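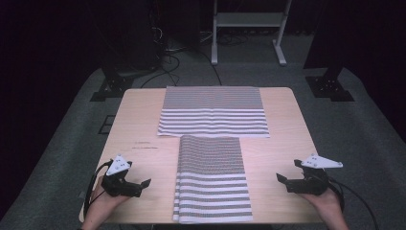

What does an essay marker look at first? The opening paragraph, and inside it the sentence that states the writer's position.

At Mimgate, a test preparation school with evening classes, markers work through timed essays in batches of 180. Each script gets two readings. The first takes in the opening, the first line of every body paragraph and the close. The second covers everything else. If the two readings produce different bands, the script goes to a third marker, who isn't shown the earlier scores.

The method came from Prurkness, a firm that writes marking guides for language schools. Its current guide treats the advantage and disadvantage essay as a separate type, with its own scale for balance. A script that spends 200 words on one side and a single sentence on the other can't go above the middle band, however clean the grammar is. Teachers disagree about this rule - several would prefer to see balance folded into the score for task response.

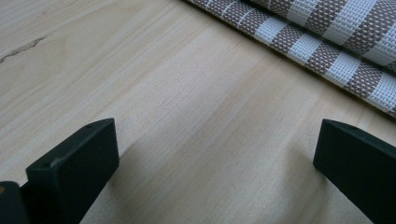 Wood grain on a pale surface.

Memorized essays are the harder problem. Model answers circulate freely online, and students learn whole paragraphs by heart. Esix, the software Mimgate uses, compares each script with a store of 2831 model essays and flags any run of matching words above a set length. A flag carries no penalty. The marker reads the passage again and decides if it fits the question that was set.

Stock phrases are handled in a different way. "It is thought by many that" and similar openers are ignored by the matching tool and left out of the vocabulary score. The Hosoda scale, an older system still used in some classes, gave credit for them as linking language. Students moving from one scale to the other often see their vocabulary score fall in the first month.

Length is checked last. Scripts above 700 words are read in full, but the extra text earns nothing on its own, and errors in it count the same as errors anywhere else. The next edition of the guide is due in November and will add a page on paragraph breaks.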